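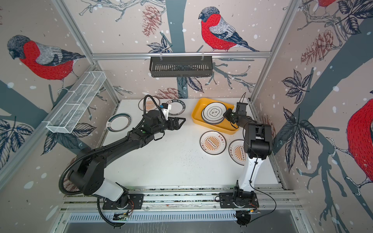

On commence par les mises à jour de micrologiciel, parce que c'est là que Gruvby a perdu le plus de temps l'an dernier. Le parc compte 4 000 terminaux, répartis sur 17 sites, et la version 2 du chargeur n'accepte plus les paquets non signés. Tout appareil branché est concerné, du lecteur de badges au poste de travail. Ne pas s'attarder, passer au calendrier.

Calendrier. Annonce faite le 03/02/2016, bascule en avril. Entre les deux, les anciens certificats restent valables. Rappeler que Bretell fournit l'outil de signature et que Zorunbridge héberge le dépôt – deux contrats, deux numéros d'assistance.

Procédure. Vérifier l'espace libre, couper la synchronisation, lancer le paquet, attendre le redémarrage. Compter 30 minutes par lot. Si le voyant reste orange, ne pas débrancher et noter le code affiché.

Cas du site Milošević : réseau lent, on passe par clé USB. Joana Patrício a rédigé la fiche, la montrer si la question vient.

Retour arrière possible une seule fois – insister. Ensuite il faut renvoyer l'appareil.

Questions. Garder la diapo des contacts affichée.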